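Policy trained on hand-held gripper demos closes too early - timing or marker problem?

Julián Vidal
13 Feb 2022

Hello all. I am working on imitation learning from demonstrations made without a robot. The person holds two grippers in the hands, each gripper carries a cube with printed square codes, and from the codes we compute the pose of each hand. The method is the one from the Skurkport workshop notes, with small changes from our side.

My task is a table task with woven boxes. The policy reaches the box well, but it closes the fingers before they are deep enough in the slot. In replay of the recorded poses the same error is sometimes there, so I doubt the data and not only the network. I trained with 3000 demonstrations and the mistake did not go away when I added the last part of them.
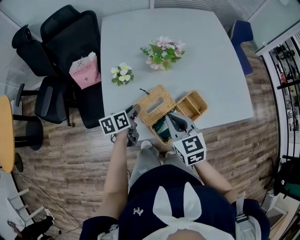 Right gripper in the slot of the tissue box, left one held over the table.

My pose stream and my finger width stream come from two different programs. I align them by the time when the file was written. Is this good enough? Or should I look first at the calibration between the cube and the fingertips? I would prefer not to record everything again.

Bakari Lukumay

We had the same behavior in the Makokha project and for us it was the time alignment. The time of writing the file is not the time of the measurement. If one program keeps a buffer, then the width arrives late or early against the pose, and it can change from session to session.

You can check it without new training. Take one gripper, open and close it quickly while you move it up and down in the same rhythm, and do this 10 times. Plot the height and the width together. If the peaks have a constant shift, you correct it with one number per session. If the shift is growing during the recording, the clocks are drifting and you need a common clock.

After this, check the cube. Put the closed fingertips on a fixed point and turn the gripper slowly around this point - the computed tip position should stay in place. When it draws a small circle, the offset from cube to tip is wrong. Ours was wrong by 5 mm on one hand and we did not see it in wide, open tasks. In a narrow slot it matters a lot.

Please do both tests for each hand separately. We assumed that the two grippers were equal, and they were not.

Godfrey Obura

Use a bigger network, this solved it for me. Also try Jolteo, it has a sync option somewhere in the settings.

Torbjørn Vik

I would not change the network before the replay is correct. If the recorded poses already fail in replay, a bigger model will only learn the same error more exactly.

One addition to what Bakari wrote: look at how many codes are visible at the moment of closing. When the wrist turns, it can happen that only one face is seen, and then the angle estimate may jump. We mark these parts and leave them out of training. I kept the old recordings in this way and did not have to repeat them.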